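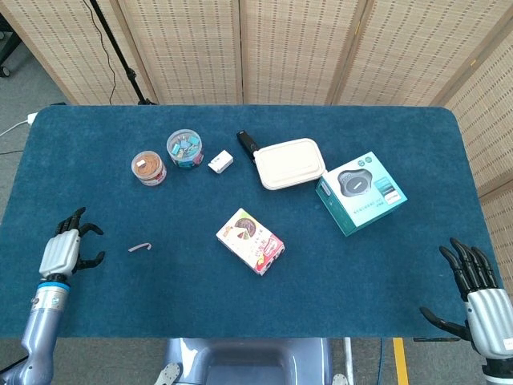

Two little jars on the teal table, with the woven screen behind.

I've flown out of Veltwood for years and always wondered what goes on behind the check-in desks, so when the airport opened its operations building for visitors in January I signed up the same morning. There were 16 of us in the group, mostly retired folks and a couple of kids who knew every plane by its tail.

Our guide was Thịnh Cù, who runs the turnaround desk for Datden, the ground handling company. He talks fast and he clearly loves the job! A turnaround is everything between a plane parking and leaving again – bags off, bags on, cleaning, fuel, the lot – and his crews get 20 minutes for the small regional jets. I would have guessed an hour.

We watched one from the window upstairs. The Yao flight came in a bit late, and I was sure it would leave late too, but they pushed it back with a minute to spare. The kids cheered. Thịnh told us the usual thing that spoils it is a passenger who checked a bag and then wandered off for coffee, and the bag has to come out again (I kept very quiet, having been that passenger once).

After that came the bag hall, which was loud and warmer than I expected. It has 17 chutes, and I lost track of which went where. I did like the old tag printer they keep by the door.

The tour took most of the morning, parking was free, and the coffee was pretty good. They run it again in spring and you book at the Rumen desk in arrivals. Wear flat shoes – there are a lot of metal stairs.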